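Talk notes: Keeping a community pantry shelf going
Plarkham Neighbourhood Centre, November evening session

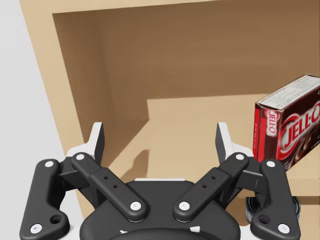 Say hello, thank them for coming out after dinner. Mention the tea urn is on and they can get up whenever they like, I won't be offended.

Start with how I got into this. I moved to Plarkham with two kids and a job at the Clunivley bakery, and at closing time I'd be carrying home more bread than we could ever eat. I started leaving it at the centre with a note, and then one morning there was a bag of lemons beside it from somebody's tree. That was the whole beginning, no plan at all - I just kept bringing the bread.

Ask for a show of hands: who has ever left something on a street pantry? Who has ever taken something? (Give them time with the second one. People are shy about it, and I put my own hand up first.)

What goes well. Tinned fish, rice in small bags, long-life milk, nappies, school snacks. Small bags matter more than you'd think. A five kilo sack of flour will sit there for weeks, but split it up and label it and it goes by lunchtime. Tell the story of the chickpeas here if they seem cheerful.

What doesn't go well. Anything opened. Home-canned food, and I know that one hurts some feelings, so be gentle. Things at the very back of your own cupboard that you wouldn't cook yourself.

Money. We spent 174 dollars in our first winter, nearly all of it on milk and nappies. Themba Ntuli from the Fikstead pantry has kindly let me share theirs too, and they spent less than we did because the Mkhize grocery gives them its dented tins. Go and ask your grocer. The worst I ever got was a polite no, and even that one sent over some apples later on.

Looking after it. We have 19 people on the roster and each of them has a morning or an evening. Wipe it down, check the dates, bring the old stuff to the front, go home. Please don't stand there and chat with whoever's choosing, lovely as you are. Most folks would like to pick their dinner in peace, and a friendly wave from across the road is plenty.

Slow down here, I always rush this bit. Signs. Ours used to say "take one item only" and I'm embarrassed about it now. We changed it to "take what you need" and the shelf didn't empty any faster.

Questions, then pass round the roster sheet. Remember to bring pens this time!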